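Moisture Sets the Price

Grain leaves the Fludonska dryers at a target of 14 percent moisture. Each point above that costs the grower a deduction at intake, and Edvin Haugland, who runs the lab, rejects anything over 17. In February the site tested 2,295 samples and rejected 181.
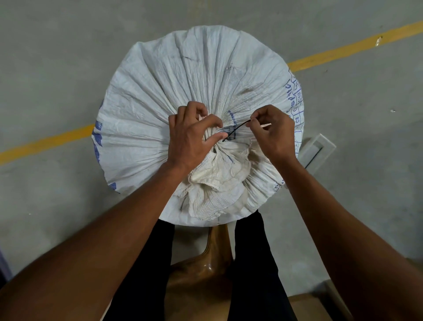
Probe depth matters more than probe brand. A reading taken near the surface tracks the air in the shed, while the core can lag by several days. Haugland draws from three depths, blends the samples, and lets them reach room temperature before grinding. Oven checks are run overnight on one sample in 20.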